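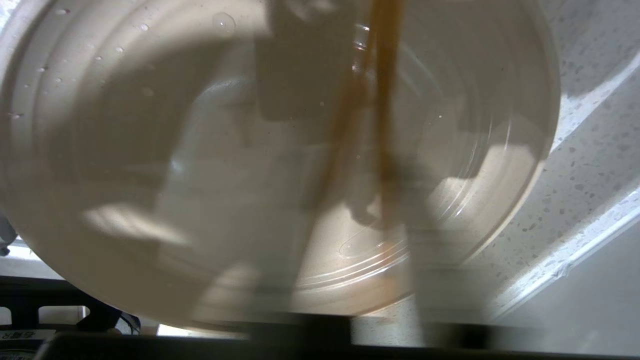 How to Budget for a Kitchen Robot Arm Before You Buy the Arm

Most people start with the arm. They open the Mastex catalog, find a price they can defend to whoever signs things, and then spend August discovering everything the arm needs to be of any use. Go in the other direction.

Step 1. Write down the chores

Chores, with verbs. "Pour out a liquid." "Run the tap." "Kitchen help" is a mood and can't be priced. Keep the first list to 3 chores. If one of them involves liquids, put a star by it, as it will cost you more than the others.

Step 2. Price the fingers separately

Fingers are consumables. Vendors list them under accessories, next to the tote bag. We pay 23 dollars for a set of Preter pads and go through them like socks. Padding creases, tears at the bottom edge and gets grubby,
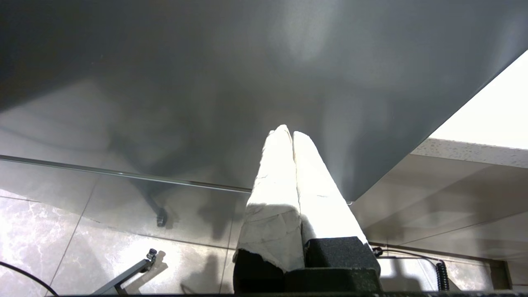 and once it starts to go, the grip goes with it. Buy spares with the first order, while the shipping is already painful. Put cable on the same line — the wrist camera wants one, the gripper wants one, and both will find the nearest thing to snag on. Price clips, too.

Step 3. Plan for water

Ask each vendor, in writing, what happens when the gripper gets splashed. Pace sent us a four-page answer. Pumden sent a thumbs-up, and we moved on. A splash sleeve came to 175 dollars, and I grumbled until I priced a new wrist.

Check your own kitchen while you're at it. Measure from the counter to the top of the faucet, then from the counter's front edge to the drain. A reach figure on a spec sheet is measured in open air, where there are very few faucets.

Step 4. Add the dull line

Tape, basins, towels, a mount that fits your counter, shipping for the mount that didn't. Ours reached 391 dollars before we'd poured anything. Give it its own row in the spreadsheet, or it will turn up later inside somebody's lunch money. 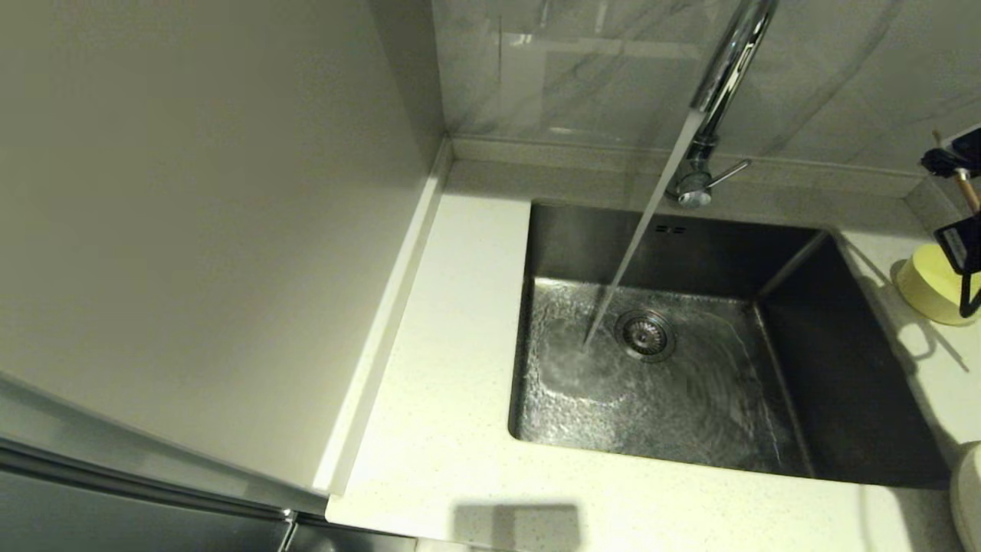 Rebecca Sala

Step 5. Now look at arms

Take what's left and shop with that number. It will be smaller than you hoped. Rent for a month if the vendor allows it, and run your starred chore first. If the quote includes training, ask who does it and whether they've ever worked beside a sink.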